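Re: [patio-and-plot] Gravel or slabs under a seating area?
August 29, 2023

Morning all,

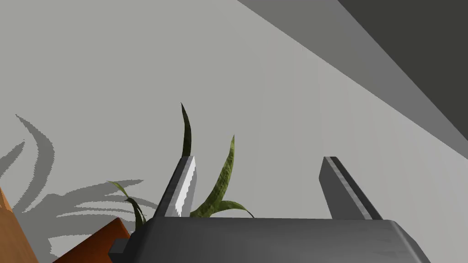
I've been meaning to answer the gravel question for ages, and as we did ours in June I've now had most of a summer to find out what I'd do differently (quite a bit!).

Somebody wrote, a few messages back:

> We've got a patch at the bottom of the garden, slopes a little
> towards the fence, heavy clay, and we'd like to sit down there in
> the evenings. Slabs are dear and I don't fancy mixing mortar. Has
> anyone used gravel with those plastic honeycomb grids? Do chairs
> sink? Does the cat use it? Also, do you need to dig the whole lot
> out first or can you just put it on top of the grass?

Right, in order. Yes, we used the grids, the Hultitz ones, which come in a flat stack and clip together along two sides. They went down very quickly once the ground was ready, and I do mean once it was ready, as the digging took us the best part of four weekends. You can't put them on top of the grass. Well, you can, the people who had our house before us did exactly that by the shed and it's like walking on a mattress.

We took off the turf and went down as far as my back would allow, then a weed membrane, then crushed stone, then we hired a plate compactor for a day, which cost £60 and was worth every penny. I'd do the compacting twice if I had my time again. There's one corner where we were losing the light and rushed it, and you can see the dip after rain.

Chairs don't sink if the gravel only just covers the grid. I put far too much on to begin with because I liked how it looked, and every time anyone pushed their chair back from the table it ploughed a furrow. I raked a good third of it off again and it's been fine since. Thin metal legs are still a bit of a nuisance, so our folding chairs have little rubber feet on now. The bench we ordered from Stilness has flat runners along the bottom instead of legs and that sits on it beautifully. It was £202 with delivery, and they sent it with one bolt short, but the replacement came by return of post.

Gravel itself: get the angular sort, not pea shingle. Pea shingle rolls about and ends up in the lawn and then in the mower. Ours was a bulk bag from Gratar and they dropped it right across the neighbours' drive, so do be in when it comes.

As for your slope, we've got a fall of 7 cm from the house end to the hedge and I left it alone. You don't notice it sitting down, though a full cup of tea does! With clay I'd want the water going somewhere, so if yours runs towards the fence I'd think about a little trench of stone along that side before you start.

Cats: sorry, yes, for the first fortnight. Then they lost interest and went back to my bean bed.

The whole job came to just under £600, including the bench and the hire, but not the second bag of crushed stone, which I'm pretending didn't happen. The slabs we'd been quoted for were well over double that.

One thing I haven't sorted out is the edging. We used treated timber and pegs and it's already bowing on the long side. If anyone has tried the bendy steel stuff I'd love to hear whether it stays put, and whether you can cut it at home or need it done for you.

Cheers,
P.

> Also happy to hear from anyone who went the whole hog and had
> decking. We did see some at the Hodoroagă show garden and it looked
> lovely but very slippery.

PS. We had decking at the last house. It was lovely for two years and green for the rest. I wouldn't go back to it, not with a hedge on that side and no sun till the afternoon.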